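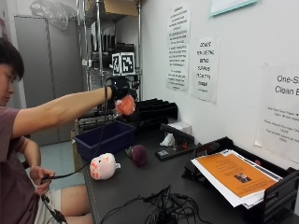
Teaching by Glove: Project Report
December 21, 2023

So my project this semester was supposed to be about robot grasping, and it ended up being mostly about my own hand. The idea was pretty simple. You wear a sensor glove, you pick up a toy and drop it in a bin, and the glove saves what your hand did so a robot arm can learn to copy it later. I called the whole thing Fistia (don't ask, I needed a folder name and it stuck).

I went with plush toys because they're soft and they forgive you. A fuzzy toy squishes, so if the grip is a little off you still get a usable grab. The bad part is that squishy things also hide a lot. With a hard block your fingers stop at the same place every time. With a plush they just keep sinking in, and the finger readings wander all over the place!

My first plan was remote control. I drove the arm with a hand controller for a couple of weeks back in April, using a little program I wrote called Vusetti, and I was terrible at it. Every grab was slow and jerky, and I kept stopping halfway to figure out which way the wrist was turned. When I trained on those runs, the arm copied the stopping too – it would hover over a toy like it was thinking about lunch.

The glove was way more natural. I recorded 93 demos with it and threw out 10, mostly for dropped readings when the cable got tugged. That cable was the biggest pain of the whole project. If it hung free it pulled on the glove when I reached out, and if I taped it to my sleeve I couldn't bend my elbow. Holding the slack in the other hand worked best, so that's how I did most of the later ones.

The training part is called Mondska and it's pretty basic. It takes the hand path, smooths it, and matches each moment to an arm position. On the toys it had trained on, the arm got the toy into the bin in about 70 percent of tries. Toys it hadn't seen were a lot worse, and I didn't test enough of them to give a number I'd trust.

Things I'd do differently: I'd start every demo from the same resting spot (I didn't, and the first second of each recording is a mess). I'd also mix up where the toys go a lot more, because the arm got lazy about one side of the desk. And I'd write down the glove settings each time I put it on – the strap tightness changes the readings more than I expected.

Next semester I want to try a wireless version and see how far the same demos go on a different gripper.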